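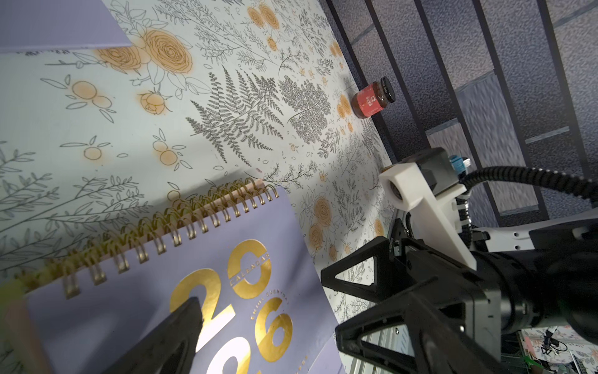

By Stasik newsdesk | Trade & Display | 2 min read

Drallbridge sign shop Zetum has picked up the job of printing forecourt flags and fence banners for Naidu, the garden center chain. Work starts in December. Order is for 1,928 banners, up from the 2,098 flags-and-banners mix first talked about being split between two printers, now all with one shop.

Old banners come down first. Naidu wants the new logo up before the spring offers, and stores get to pick thier own wording for the bottom strip. Eyelets as standard, pole pockets cost extra.

Zetum says it will run a late shift untill the order is out the door. No word on price. Proofs go to store managers by 4 p.m. on the day they're ready.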